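The Second Cup

I came to Tavbridge in a November, with two suitcases and a school English that was good for examinations and bad for buying stamps. The first sentence I learned here from real life was "We should have coffee sometime." I heard it on my second day at work. I went home and looked at my calendar, to see which evenings were free. I waited for the person to tell me the day. It took me most of the winter to understand that no day was coming.

I don't tell this to complain about the people of this town, who have been kind to me. I tell it because I have now lived here for 20 years and I have started to say the same sentence myself. Last month I said it to my neighbor, Perla Tlapale, over the fence. She looked at me for a moment and answered, "Tuesday, then. At four." I was a little frightened. I had to clean the kitchen.

My opinion, which I want to defend in this essay, is that we have lost the habit of visiting each other's homes for a small thing. I don't mean dinner. Dinner survives, because dinner is an event and people are proud of it. I mean the visit with nothing to eat except maybe a cookie, where the guest stays less than an hour and goes home without having been entertained.

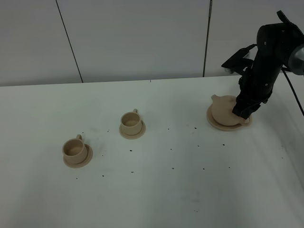 In the village where I grew up, such a visit had no name. My grandmother put water on the stove when she heard the gate, before she knew who was there. If it was the man who came about the well, he got a cup. If it was her sister, with whom she was in a quarrel for most of my childhood, the sister also got a cup, and they quarreled with the cups in their hands. I think it is difficult to shout very loudly while you hold something that can spill.

I know that people who write about grandmothers are often lying a little. So let me say also what was bad. The visits were not always welcome. My mother worked at night at the cannery and slept in the afternoon, and a guest at three o'clock meant she had to get up, comb her hair and smile. The men visited and the women poured. I do not wish for that to return, and when somebody tells me that life was warmer in the past I want to ask who was washing the dishes.

But between a gate that is always open and a sentence that never becomes a day, there must be some middle place.

The usual explanation is that we have no time. I believed this for many years. Then my friend Macario Villaseñor, who repairs heating systems and is a very exact man, wrote down for one month everything he did after work. He showed me the notebook. There was time in it. It was in small pieces, half an hour before supper, forty minutes after, and he had filled the pieces with his telephone and with walking between rooms. He was quite ashamed. I told him my own notebook would look worse, and I have been careful never to keep one.

I believe the true reason is that we are embarrassed about our houses. In a café the chair belongs to somebody else. If the chair is ugly, it's not your fault. In your kitchen the chair is you, and so is the stain on the ceiling, and the mail you didn't open. We see so many pictures of other kitchens now, all of them clean, that we think a guest will come in and compare. So we wait until the house is ready, and a house where people live is never ready.

There is also the question of money, and I don't want to pass over it. When I arrived, I rented one room on Maldonado Street, with a bed, one chair and one cup. I could not invite a person, because where would I put him? He would have to sit on the bed and we would have to share the cup. The first thing I bought with my first salary that was not food or a bus ticket was a second cup. It was from a secondhand store and it did not match. For five months nobody drank from it. I washed it anyway, on Sundays, with the other one.

The person who finally used it was the landlord, who came to look at the radiator. He did not want coffee. I was so insistent that he drank it standing up, with his coat on, and told me about his knee. I remember his knee better than I remember some weddings.

I have read that towns should build more places for people to meet. Tavbridge built one, in the old bank building, with long tables and good lamps. It is well meant and I go there to read the newspaper. But I have never learned anything about a person in that room except what they do for work. In a home you learn things without asking. You see that somebody keeps the radio on for the dog. You see a child's height written on the door frame, and that the marks stop, and you don't ask about it, and from that day you speak to this person a little differently.

So Tuesday came. I had cleaned the kitchen, and then the hall, and then I had begun on the windows, until I understood what I was doing and sat down. Perla came at four with nothing in her hands, for which I was grateful, because a gift must be answered with a gift and soon both people are tired. We talked about the drainage on our street. We talked about her son, who has moved to another state and calls when he is driving. At ten minutes before five she stood up and said, "Next time at my place, and I'm not cleaning."

I thought about that remark all evening. It was the most generous thing anybody had said to me in a long time.

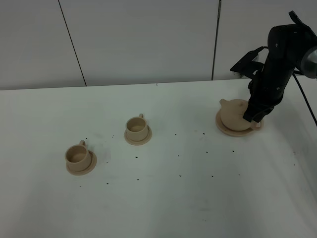 Two cups and a teapot, each on its saucer.

I would like to propose something practical, although I know that essays with proposals are less elegant. When you say "sometime," say a day in the same breath. If the other person cannot come, they will tell you, and you will both survive. Say also when it ends, because many people are afraid of a visit with no door at the end of it. Forty-five minutes is enough. Offer one thing to drink. Leave the mail on the table.

I was at Perla's last week. She had kept her word about the cleaning. There was a basket of socks on the good chair, so I moved it to the floor and sat down, and she went to see about the water.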